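Can a robot find your keys? It can at least pick them up

I've lost more of my life to keys than I'd like to admit, so when Dušan Michalík told me his team at Sevesis had spent the winter teaching a two-armed robot to handle them, I was on the phone before he'd finished typing.

Keys are horrible things for a robot, it seems. They're thin, they're shiny, they lie flat, and when they're on a ring the whole lot moves as soon as you touch one. Most grasping programs treat an object as a single solid lump, and a bunch of keys is anything but that!

The Sevesis method, which the team calls Hundora, doesn't bother with the lump. It looks for one key with a bit of space beside it, closes the fingers on that, and lifts slowly while the rest of the bunch swings into whatever shape it likes. Only then does it plan the next move. "We stopped asking where the keys are and started asking which one we can get hold of," Michalík said.

It learned from 1478 demonstrations, all done by people steering the arms themselves (Khadija Benkirane did so many that she says she now picks up her own keys like a robot). The team then gave it 993 tries without help, and it got a bunch cleanly off the table in about two thirds of them. The older program they compared it with managed fewer than half.

I asked Anas Awad, who wrote most of the grasping code, what goes wrong in the rest. Mostly it's slipping — the fingers close on the very edge of a key and it pivots away. Glare comes next, and a pale tabletop in bright light is apparently the worst of all. He'd like to try fingertips with some sort of touch sensing, but that's for the next round.

The write-up is due in December, and they plan to share the demonstrations too. After that comes the bit I'm really waiting for, which is getting the right key into a lock. Benkirane reckons that's a good deal harder, and she wouldn't give me a date.

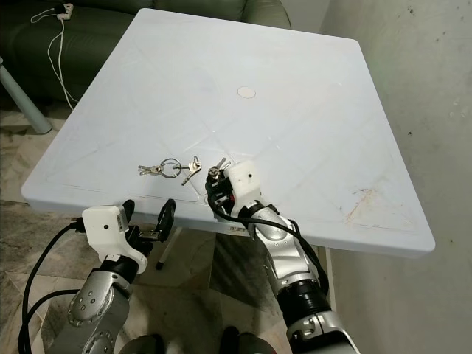
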